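Helbridge Minster: the tower, the clock and the crypt

I had a free September afternoon in Helbridge between two trains and used it for the Minster, which I had last visited as a student. My notes from that visit were poor. These are longer, and I have put in the practical matters that the official leaflet leaves out.

Getting there

From the station, turn left and follow Plimer Street uphill to the old corn hall. The signposted route goes round by the river and adds ten minutes. Plimer Street is steeper but has a handrail on the north side for its whole length. The west door of the Minster is kept shut except for services. Visitors go in by the south porch, where there is one step of ordinary height and a ramp that has to be asked for.

Entry to the nave is free. The tower and the crypt are on a combined ticket, sold from a desk inside the porch, and the desk took cards when I was there. Tower tickets are timed. I arrived a little after one and was given a place at half past two.

The nave

The building is mostly late twelfth century, on a plan that was never finished. The nave has seven bays. The first four from the east have round arches and the remaining three have pointed ones, and the change happens in the middle of a pier on the north side. The eastern face of that pier has a scalloped capital and the western face has plain leaf carving. The guidebook explains this as a change of master mason. Lieselotte Schmieder, whose survey of the fabric is the only detailed account in print, argues for a pause in the work of a decade or more, on the grounds that the mortar differs as well as the carving. I find her case the stronger one. The upper courses west of the break are also in a different stone, a greyer one with visible shell, and the line is easy to follow once the eye has found it.

The floor falls towards the west. Schmieder gives the total fall as 32 centimetres between the crossing and the west door. It shows most clearly at the plinths of the south arcade, which were cut to suit the slope and get deeper as they go.

The roof over the nave is a Victorian replacement in pine. It is a decent piece of carpentry. The bosses are plaster, painted to look like wood, and have been repainted at least once in colours that do not match the ones in the aisles.

The glass

Very little old glass survives. There is a band of it in the head of the second window on the north side, mainly foliage with part of an inscription, and everything else is nineteenth century or later. The best of the later work is the window in the north transept, by Graciela Retamal, installed when the transept was reopened. It has no figures in it. The leads run in long, nearly parallel curves and the glass goes from grey at the bottom to a weak yellow at the top. In the early afternoon it gets no direct sun, and I would recommend seeing it then, as the differences between the greys disappear in strong light.

The label beside it is fixed too low to read without bending.
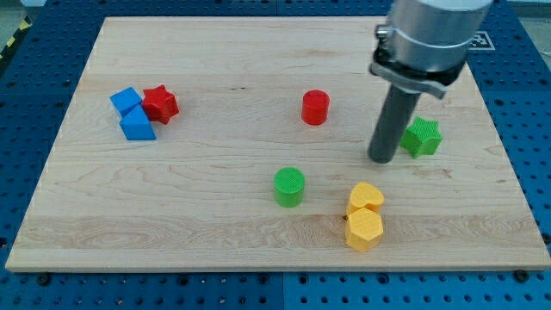 The tower

The stair begins behind a small door in the south-west corner of the crossing. It is a clockwise newel stair, narrow, with a rope on the outer wall for the first stage and a steel rail after that. The treads are badly worn for the first two turns. Above the ringing chamber they were replaced in concrete and are even. Bags have to be left at the desk. There is a passing place at the level of the nave roof, and the guide holds the group there until the previous one has come down.

Our guide was Josefina Cabral, who also winds the clock. The party was small enough for everyone to stand in the clock room at once, which I gather is not always so in summer.

The clock has an iron frame of the flatbed type and drives a single dial on the west face. It strikes the hours on the tenor bell and has never had quarters. The escapement is a pinwheel, unusual in this part of the country, and the pendulum hangs down through a slot in the floor into a wooden case in the ringing chamber below. The bob is cast iron and cylindrical. Regulation is by small weights placed on a tray partway up the rod. Adding one makes the clock gain slightly, because it raises the effective centre of the swing. I had read about this method and had not seen it in use before. Josefina keeps a notebook of every adjustment, with the temperature beside it, and let me look through it. The clock runs slow in July and August, as an iron rod should.

It is still wound by hand. The going train takes a few minutes and the striking train a good deal longer. An electric winder was offered in the past by the makers, a firm called Hevance, and refused on cost. The brackets for it are still bolted to the wall.

The bells are above that and are seen through a mesh door. The tenor is marked in paint on the frame with its weight, 2,426 pounds. The inscription could not be read from where we stood. Visitors are warned before the hour strikes, and the group is kept below the bell chamber at that time. We heard three o'clock from the clock room, with the fly spinning on the striking train a second or so before the hammer was heard. For anyone interested in the mechanism it is worth asking for a ticket that puts you there at the hour.

The top of the tower has a lead roof with duckboards and a parapet at chest height. The view north is of the river and the gasworks site. The view south takes in the whole of the old town plan, and the line of the vanished wall can be traced in the curve of the back gardens behind Plimer Street. The wall itself is gone above ground apart from a stump in a car park, which I did not have time to visit.

The crypt

Entry is from the south choir aisle, down a straight flight. The crypt is older than anything above it. It has a central space with four columns and an ambulatory round three sides, the fourth having been blocked when the choir was extended. Two of the columns are reused and do not match in diameter, and the shorter has been made up with an extra block under the base. Headroom in the ambulatory is poor. I am of middling height and had to duck twice.

A case at the east end holds finds from the excavation led by Tarık Sarıgül, when the floor was lifted to deal with damp. The main item is a hoard of 800 copper-alloy pins, found together in the fill of a drain. The panel says they were probably swept up and dumped. There are also floor tiles, some lead offcuts and a bone comb with most of its teeth. The case is lit from one end only, so the tiles are difficult to see.

The damp has not been cured. There was a dehumidifier running by the steps, and the lower part of the north wall was shedding its limewash.

The treasury was closed. According to the notice it opens on request for groups, and the name given for enquiries was Ragnheiður Hallgrímsson. I have written to ask whether a single visitor can be added to a group and will put the reply in the comments if I get one.

Practical notes

There is no café in the Minster. The nearest is Huenchumán, on the corner opposite the south porch, which does soup and a good cheese pie and closes at four. Toilets are in the cloister range and need a code from the ticket desk.

Photography is allowed everywhere except the crypt case. Tripods are not allowed on the tower.

I allowed three hours and used all of it. The tower tour took fifty minutes, including the wait at the passing place. The guidebook is worth buying for the folding plan, although the plan shows the crypt stair on the wrong side of the choir. Schmieder's survey is out of print, but the public library in Helbridge has a reference copy on the first floor.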